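Section 7. Caring for the tabletop and the wooden cups

The Dridholm table comes with its top already sealed. The Trolwood cups are oiled but not sealed, so they are cleaned differently. Read this section before first use.

7.1 First cleaning

1. Take off the protective film. Start at a corner and pull it back low over the surface.
2. Mix 8 ml of mild dish soap into a quart of warm water.
3. Wipe the top with a soft cloth, wrung out well. Go over it again with plain water.
4. Dry with a second cloth. Leave the table alone until morning.

Note: The speckle is part of the finish. Do not try to rub it out.

Caution: No scouring pads, no bleach, no wax polish. Wax leaves a film that shows every ring.

7.2 Everyday use

Wipe up spills when they happen. Coffee and beet juice are the worst. Wooden cups may stand on the bare top, but anything straight from the stove needs a trivet. The finish is rated to 200 °F and will turn cloudy above that.

A cup that gets knocked over will not harm the top. Check the rim for grit before standing it up again, and lift it. Sliding a gritty rim leaves fine scratches.
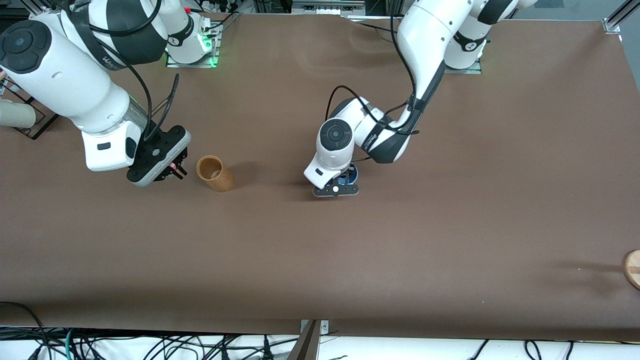 Tadeusz Czerwiński wrote in to add that he oils his cups in March and again when the heating comes on, and that food-grade mineral oil has worked better for him than walnut oil, which went sticky on the outside after a few weeks.

Either oil is allowed under the warranty. Mineral oil is what we ship in the Grabowska care kit.

7.3 Oiling a cup

1. Wash by hand and let it dry overnight, on its side.
2. Put a teaspoon of oil on a lint-free cloth. Rub the inside first, then the outside and the base.
3. Wait roughly 64 minutes, then wipe off what has not soaked in.
4. Keep the cup off the tabletop until it no longer marks a paper towel.

Caution: Never put a cup in the dishwasher or microwave. For cracked cups, see Section 8, Replacement parts.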